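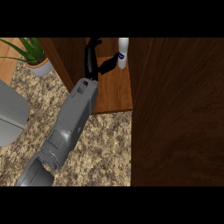 Wooden cabinet with a small white bottle on the shelf surface. Rendering.

Femenik Storage Cabinets » Iston Series » Iston Low Cabinet

Iston Low Cabinet
Item no. 2259
Sold by Nivham Home & Office

The Iston is a low wooden cabinet for living rooms, hallways and small offices. It is built in the Kofler workshop and shipped flat in two cartons. The series was drawn by Gerardo Marras as a companion to the taller Iston bookcase, and the two line up at the base if you place them side by side.

Overview

The cabinet comes in three widths. All three share the same depth, the same feet and the same hardware, so units bought at different times will match in height. Color can vary a little from batch to batch. If you are furnishing a whole wall, order everything together and write "same batch" in the comments field at checkout.

The standard finish is a clear matte oil. It darkens somewhat over the first year, more so in a sunny room. An unfinished version is available for customers who want to stain or paint their own — see Ordering below.

Dimensions and weight

Height: 77 cm
Depth: 38 cm
Widths: 60 cm, 90 cm, 120 cm
Shelf adjustment: 32 mm steps
Maximum load per shelf: 20 kg (15 kg on the 120 cm width)
Adjustable feet: up to 12 mm

Measure the depth of your baseboard before ordering. The back panel is set in to clear most baseboards, but older houses often have thicker ones and the cabinet will then stand a little off the wall.

Assembly

Allow an hour for the narrow width and longer for the 120 cm. You will need a Phillips screwdriver and a rubber mallet. The hex key is in the hardware bag. Two people are recommended for the 120 cm.

Leave the cam fittings finger-tight until the back panel is in, then square the cabinet and tighten them all. On carpet, run the feet out a few turns before you stand the unit up. Carpet settles under the weight, so check the level again after a week.

The wall bracket must be fitted in any home with small children. Screws for wood studs are included. Anchors for masonry and drywall are not.

Care

Wipe with a cloth that has been wrung out well, then dry. Do not use glass cleaner or anything with ammonia in it. Put a saucer or mat under bottles and potted plants, as oil finishes will mark if moisture sits on them overnight. Light scratches can be rubbed out along the grain with fine steel wool and a few drops of the Kofler care oil, sold separately.

Customer notes

"Bought the 90 for our hallway. Holes lined up and the feet took care of a floor that slopes quite a bit. Instructions could be printed larger." — Araceli Tapia

"Good cabinet, but the second carton came on Tuesday and the first one came three days later. Would be nice to get them together." — Pichit Kaewmanee

"I painted the unfinished one. It took two coats of primer." — Lamai Petchrat

Ordering

Oiled finish: normally in stock, ships within five working days.
Unfinished: made to order, allow four weeks. The next production run is in February.

Spare shelves, feet and hardware bags can be ordered using the item number on the label inside the back panel. For orders of ten units or more, contact Charoen Kongkaew in contract sales for a delivery quote.

Returns are accepted within 30 days if the cabinet has not been assembled. Made-to-order units cannot be returned unless they arrive damaged — keep both cartons until you have checked every panel.

Related items

Iston Bookcase, tall
Iston Wall Shelf
Kofler care oil, 250 ml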